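**Ticket 1428: petition signatures missing from the public count**

Opened 4/12/17 by Ewurabena Ayaaba, Kamham tenants' campaign
Assigned to: Martti Manninen
Status: open, waiting on reporter

**Problem**

The counter on our "Stop the Kamham evictions" petition dropped overnight from 1,428 to 1,281. We hand it in to the council this month and the local paper has already printed the higher figure. Members are asking whether names have been removed on purpose.

**Martti Manninen**

No names have been deleted. The export still holds all 1,428 rows. The 147 missing from the counter are marked "unconfirmed". All of them were typed in from paper sheets at the Adjei market stall in July, and none has an email address.

**Ewurabena Ayaaba**

Most of those signers don't use email. Kwaku Issahaku collected the sheets and still has them. Why did they count until now?

**Martti Manninen**

The Garum update changed the rule. Before it, paper entries were confirmed on upload. Now a second organiser has to approve them.

Steps tried:

1. Added Ekua Issahaku as second organiser. Worked.
2. Approved a batch of 30. Counter went up to 1,311.
3. Approved the remaining 117. Page timed out, counter unchanged.
4. Repeated step 3 in a different browser. Same result.

Please approve in batches of 30 for now. I have passed the timeout to Tipene Grimshaw at Stistex, who host the database.

**Ewurabena Ayaaba**

Ekua will do the rest tonight. Can the page carry a note that the count is being corrected?

**Martti Manninen**

Note added under the counter. Leaving this open until the totals match.
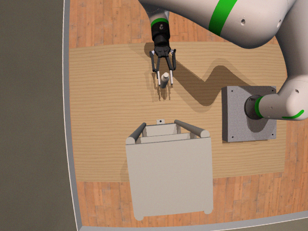 Attachment 1: robot arm over wooden work surface, render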